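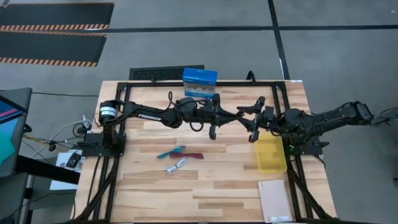
Arbeitsplatte Varemier, Stabholz hell

Die Varemier ist eine Tischplatte für Packtische, Werkbänke und Sortierplätze. Sie besteht aus schmalen hellen Holzleisten, die der Länge nach verleimt und in den Stößen versetzt sind. Geliefert wird sie ohne Gestell. Auf vorhandene Rahmen aus Aluminiumprofil lässt sie sich von unten verschrauben, die Langlöcher dafür sollten quer zur Faser liegen.

Stärke: 42 mm
Tiefe: 800 mm
Traglast bei gleichmäßiger Auflage: 200 kg
Oberfläche: geölt oder matt lackiert
Lieferzeit: 12 Werktage ab Lager Trudunstead
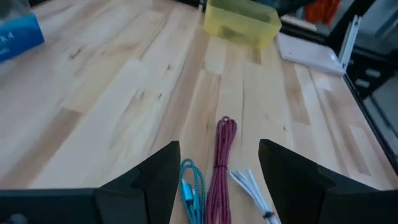
Kaushik

Farbe und Maserung wechseln von Leiste zu Leiste, von fast cremeweiß bis zu einem wärmeren Beige. Kleine Äste und karamellfarbene Streifen gehören zur Sortierung und sind kein Reklamationsgrund. Wer unter hellem Deckenlicht arbeitet, sollte die geölte Ausführung nehmen, die lackierte spiegelt stärker. Kabel und andere Kleinteile sind auf dem hellen Grund gut zu finden - auf unserer alten grauen Platte war das ein ständiges Suchen.

Gereinigt wird mit einem feuchten Tuch in Faserrichtung. Kein Scheuermittel, keine Stahlwolle. Nachgeölt wird einmal im Jahr, bei uns im September. Druckstellen lassen sich bei der geölten Platte ausschleifen.
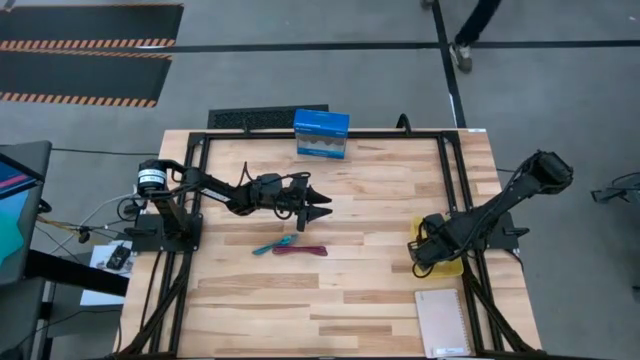

Bei der Einteilung der Fläche hat sich eine feste Ordnung bewährt. Verpackte Ware kommt nach hinten, damit vorn Platz zum Auslegen bleibt. So steht der blaue Karton mit dem Sichtfenster an der hinteren Kante, das blassrosa Spiralheft liegt vorn rechts. Für Kleinteile führt Teranine durchscheinende Kunststoffschalen, sie werden getrennt bestellt.

Kategorie: Werkstatt & Lager > Tische > Platten und Zubehör

Kommentare

Gibt es die auch in 600 Tiefe? Unser Gestell ist schmaler.

Platte ist gut, Kanten waren bei uns etwas scharf. Kurz mit Schleifpapier drüber, dann ging es.

Haben die geölte genommen. Klebeband vom Paketabroller hinterlässt leider Spuren - mit Öl wieder wegbekommen.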